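Urkby Technical College
Department of Public Works Studies
Unit 7: Planning Routine Maintenance of Shared-Use Paths
Course handout prepared by Ratree Sitthichai

Purpose of this unit

Students completing this unit are expected to prepare a one-year maintenance schedule for a municipal path network and to defend its order of priority in writing. Design and new construction are covered in Unit 4 and are not repeated.

Required before class: the Mirnumer workbook, pages 1 to 18. The workbook remains the property of the department and must be returned by the end of March.

1. The inventory

A schedule begins with an inventory. Each path is divided into sections, and each section is given a number that does not change when the path is repaired or renamed. The town of Stetisum renumbered its sections twice, and its older repair records can no longer be matched to places on the ground. Students should note the cost of that decision when reading the case file.

For every section the inventory records length, width, surface material, year of construction, drainage type and the date of the last inspection. Ownership of the land on either side is also entered. Disputes over overhanging growth are common, and staff in the field need to know whom to contact.

2. Inspection

Inspections are made on foot. The inspector carries a straightedge, a tape and a copy of the previous report. Findings are entered under the headings below.

Surface: cracks, raised edges, loose material
Joints: width, missing filler, plant growth
Drainage: standing water, blocked inlets
Edges: erosion, gaps between pavement and soil
Clearance: branches, posts, fences

A raised edge is measured at its highest point and never estimated by eye. Discoloration alone is not a defect and receives no rating.

3. Setting priorities

The class will use the Jitaru method, in which each defect receives one score for severity and another for exposure. The two are multiplied. A modest defect on a busy route to a school may therefore rank above a serious one on a path with little traffic. The practice network contains 1,349 scored defects. Students may sort them by any means they choose but must submit their working.

Scores are not to be adjusted after ranking. If the result seems unreasonable, the written report is the proper place to say so.

Concrete path with joints between slabs.

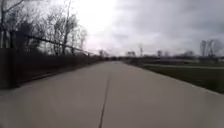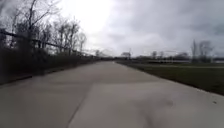
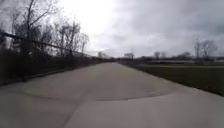
4. Budget and timing

Joint sealing is scheduled for dry weather and is usually contracted by length. Grinding of raised edges may be done by municipal crews in most seasons. Slab replacement requires closure of the section, and notice of the closure must be posted at both ends along with a marked detour.

Each schedule must hold back a reserve for emergency work. Submissions without a reserve line will be returned unmarked.

5. Assignment

Submit a schedule and a report of no more than 1,000 words. Tables are not counted toward the limit. Reports are due at the department office by 4:00 p.m. on the final day of the unit. Requests for an extension should be made in writing to the instructor before that time.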